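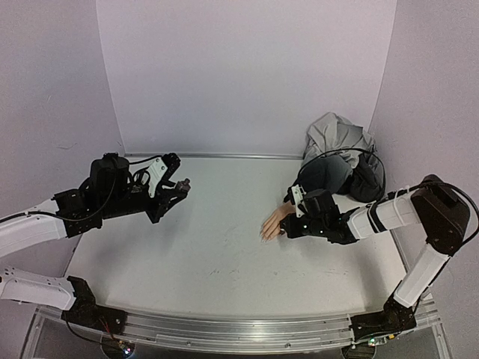 4. Setting up your premiere alerts

I do this bit on my phone, but the website works just as well.

1. Open Ridlow and tap Follow.
2. Type in a star's name. I started with Silvana Araújo, as she's at every premiere going!
3. Pick Red Carpet, Interviews or both.
4. Tap Save.

Note: new photos can take 7 minutes to show up.

Caution: don't tick All Gossip unless you mean it. I did in December and woke up to 2,482 alerts (mostly about one hat).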